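From: Titilayo Obi
To: theatre-staff list
Date: 2020-07-24
Subject: Re: [theatre-staff] What the robot does to our day

Hi all,

Sorry for the slow answer, I've been on lates and my laptop has been sulking.

Ikechukwu Ogundipe wrote:
> We go live with the second console at Penstead in June next year and
> I'm trying to write something sensible for the scrub team. Management
> keeps telling us "nothing changes, the surgeon just sits down." Could
> someone who has lived with one tell me what does change? Mostly I want
> to know about the people at the table, and who ends up doing the
> donkey work.

OK, so, plenty changes! We've had ours for 2 years and I've scrubbed for it since the first week, so take this as one nurse's grumbles and likings.

The biggest thing for me is where everybody's eyes are. In an open case I watch the surgeon's hands, and half the time I've got the next instrument ready before anyone opens their mouth. With the robot the hands are across the room inside a console and I'm watching the tips on the monitor like everyone else. You do learn to read them (when the driver has the needle and the forceps are hovering on the far side, I know I've got a little while before I'm wanted), but it took me months and I felt like a student again. Our senior people found that harder than the juniors did, and I'd plan for it kindly.
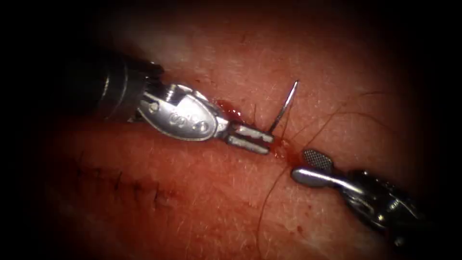

Ilse Kasten reckons the talking is the real job now, and that her team at Nwosu went quiet for the first few lists, everyone staring at a screen, until they made a rule that every request gets said back out loud. We pinched that rule from her and it's been the best thing we did. "Needle in." "Needle in, thanks." It feels daft for a week and then you can't work without it.

Donkey work: it's ours, I'm afraid. Draping the arms, moving the cart, swapping instruments, and then the cleaning. Those wrists are fiddly, all pins and joints, and our sterilising department got no extra hours when the thing arrived. Eoin Ní Chonaill went in to bat for them and got one extra position, which was filled at Easter. Ask for yours before go-live, while people are still excited about the purchase and feeling generous.

The assistants are the ones I feel for. A registrar used to get to close, and tie, and generally have a go. Now they can spend a whole morning on suction. We've started giving them the second console for part of the closing, when the boss is in the mood, and they practise on the simulator out of hours. Somtochukwu Tamuno keeps a sign-up sheet for it, 30 minutes a slot, and it's always full.

On the plus side, my back! I used to finish a long list holding a retractor at some ridiculous angle and drive home in pain. Haven't had that in ages. The surgeons say the same about their necks, and they're a lot more pleasant at four in the afternoon for it.

Nobody lost a job here, which I know is what your lot are really asking. But the rosters did shift, because only 7 of us were trained up at first and we got every robot list going, leave requests be damned. Train more people than they tell you to.

I've got our draping checklist and the emergency undocking drill as Word files, happy to send them off-list. Do the undocking drill with the anaesthetist in the room, please, ours had opinions about where the cart was parked and she was quite right.

Cheers,
Titilayo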